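4. The open day

4.1 Setting and purpose

The visit took place on Wednesday, October 16, 2019, in the upstairs workroom at Allmont. We had shown the hand-held grippers to other research groups before, mostly in short slots at the end of meetings, but this was the first time people from outside the field were asked to come and use them. The invitation went to staff at Skakis, a packing firm on the same estate, and to a class of adult learners from the Mac Suibhne centre. The invitation said that visitors would be able to try the equipment and that no knowledge of robots was needed.

We had two aims. The first was plain outreach, which our funding asks for. The second was to see how people with no training pick up the devices, where they put their hands, and what they do when an object slips. Our own recordings up to that point had all been made by members of the project, who know what the grippers can do and tend to avoid what they cannot. The Vamora set, which we describe in Section 3, holds 2,744 recordings made in this way. We wanted to know how far the habits of the people who made it had shaped it.

The room was left much as it is on a working day. We had thought about clearing it and putting up display boards, and decided against it. Visitors to earlier events had said that the boards kept them away from the equipment, and the tables we use for recording are too heavy to be moved easily.

4.2 How the visit was run

Visitors came up in small groups. Each group was met by Hema Ramasamy, who gave a short talk on what the project does and why the same task has to be done many times over with small changes. She then handed over to Aishwarya Reddy, who put on the straps, took one gripper in each hand and worked through a few table-top tasks while people stood or sat nearby. Questions were taken during the work and not saved for the end. This made the demonstrations slower than planned, and the third group had to wait on the stairs.

The tasks were chosen from those already in the Vamora set. Pick-up tasks came first, then passing an object from one gripper to the other, then placing an object next to something that should not be knocked. We left out the pouring tasks. They need a tray and a change of table cover, and we did not think the time between groups would allow it.

After the demonstration, anyone who wished to could try. Visitors were shown how to close the fingers, how far the devices can be turned before the markers are lost from view, and how to put an object down without letting go too early. They were then given the same tasks in the same order. We did not correct them unless they asked or unless something was about to fall on the floor. Each turn ended when the visitor said they had had enough.

We had set aside nine places for visitors who wanted a longer session in the afternoon, with their work recorded and kept. All of these were taken, mostly by people from Skakis. They signed the consent form used for the main set, with a further page saying that they could ask for their recordings to be removed. Two of them later did so, and those recordings are not part of anything reported in this paper.

4.3 What visitors asked

Notes on the questions were kept on paper during the day and typed up the same evening. The most common question was whether the person holding the grippers was controlling a robot somewhere else. Our talk had not made this clear. In the second half of the day Hema Ramasamy began by saying that no robot was being driven, and that the movements were being recorded so that they could be studied and used later. The question came up less often after that, although it did not go away.

The markers also drew a lot of interest. Several people took the printed squares for a kind of stock label, which is what they would be at Skakis, and asked what would come up if they were scanned. The answer, that the pattern is used to work out where each device is and which way it is facing, was easy to give with the grippers in the hand. It was much harder to give from the printed sheet we had prepared, and by midday we had stopped using the sheet.

Figure 4 was used in the talk at the follow-up meeting in February, and it serves here to explain the basic working position. Both forearms are held forward over the near edge of the table, one on each side of the body, and the fingers of the two grippers point towards each other. Most of the passing tasks begin or end in this way. It can also be seen that the two cubes need not be held level: the left one is tilted and shows two of its marker faces, and the right one shows one large face and part of a second.

Figure 4. Two hand-held grippers in use at the table, seen from above. A dark brown object is between the fingertips. The notebook and the potted plant are further back on the table top.
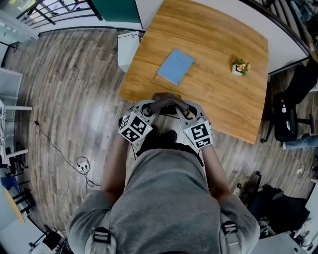
4.4 What we observed

Visitors stood further from the table than we do. Members of the project work close to the edge with the elbows bent, while many of the visitors reached out with nearly straight arms and grew tired sooner. Those who were offered a chair mostly refused it at first and then accepted it on a second turn.

The two-handed tasks gave the most trouble. In passing an object across, many visitors opened the first gripper before the second had closed. When this happened over the table they laughed and tried again, and on the second or third try they slowed down a good deal. Our own recordings contain very few drops of this kind. The Vamora set therefore has little to say about how a person recovers from one, and we now think this is a gap.

Placing an object near a plant was done with more care than placing it near a notebook. Some people turned the whole upper body to come at the plant from the side. We had treated the two tasks as the same apart from the object, and had filed them under a single heading. They have since been split.

The afternoon group also did something we had not allowed for. When they were unsure of a grip they looked up from the table, either at Aishwarya Reddy or at the next person waiting. Each time, the hands kept moving for a moment after the head had turned. A few seconds of work were lost from view in this way, and such parts have to be marked by hand before the recording can be used.

4.5 Limits

The visit was not set up as an experiment and we do not report any test on it. The visitors chose to come, and the people from Skakis handle goods all day, so they cannot stand for untrained users in general. Having an audience will have changed how people worked. The tasks were also done in a fixed order, so any improvement on the later ones may be no more than practice.

The notes were written by two members of the project who were also running the day. When it was busy, less was written down. The third and fourth groups are covered by less than a page between them, and the remarks above on standing distance come mainly from the first group and from the afternoon.

4.6 Changes made afterwards

The order of the tasks is now mixed for each new person. A chair is put at the table before anyone arrives, and people are told that they may use it or push it away. Drops are kept in the recording, and the person is asked to carry on from wherever the object lands, provided it is still on the table. The talk has been cut to the part about recording, with the rest left for questions, and the printed sheet has been withdrawn. The consent form now has the extra page as standard.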